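Search the manual
Go
Updated in March, Lurketport workshop team

7. When an arm stalls during the pencil case task

A stall on the two-arm Pretine bench looks worse than it is, and the recovery is one of my favourite parts of the whole set-up! The controller shows fault 875 when one gripper meets more resistance than the other, most often with the lid up and both grippers at the ends of the case.

CAUTION: Keep your hands off the case until both arms are in hold. A stalled arm can still move once the load comes off.

7.1 Recovering from the fault

1. Press stop and wait 12 seconds for the Zupan controller to settle.

2. Check each gripper cable from the housing back along the arm. The loops need some slack, but a loop that sags onto the table can snag when the arm pulls back.

3. Look at the fingertips next. Both grippers should be level with the ends of the case, with the lid standing clear behind the tray.

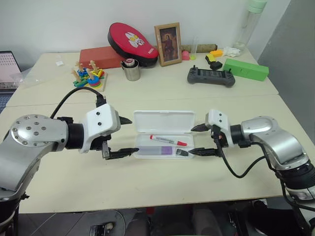
4. Set the jog speed to 4 and open the left gripper first, then the right. Go gently - a marker or glue stick rolls a surprisingly long way.

5. Clear the fault and run the Bratard test cycle 20 times with the case empty. If 875 comes back, stop there and go to section 8.

Note: Scratches on the plastic are harmless. A cracked hinge is a different matter, so swap the case before you carry on.

We use cookies to remember your manual settings. Accept | Manage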